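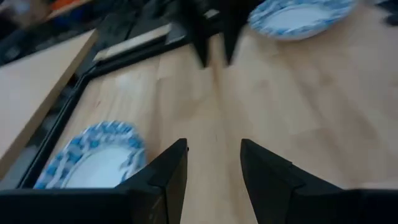
Wrist cam, near arm. Both plates on the table, fingers empty.

Ticket 23 - plate station, Trisham line
Opened by: Meifang Song
Status: open

Arms stop between plates and wait for an OK on the panel. Happens 2 times an hour, worse after lunch. No fault code. Restarted the cell, same thing. Speed is at 100 percent, dropped it for a bit, no change.

Bigger problem is who presses OK. Used to be two of us setting plates, now its one person on this plus the Brullby packing bench. I can't hear the beep from there. Piroska got blamed for the backlog in January and she was at the bench where she was told to be.

Update, Piroska Rácz, 2:40
Wiped the lens, no differnce. Wait prompt is a setting, Stincombe turned it on at install. Can switch it off but then any bad pick goes straight thru to packing and we sort it by hand. Rather keep it and get a light or a pager at the bench.

Also want the rota to say who has the panel. Right now it's whoever is closest.

Meifang: agree, leave prompt on. Asked Lâm for a price on the light. Keeping this open till rota is changed.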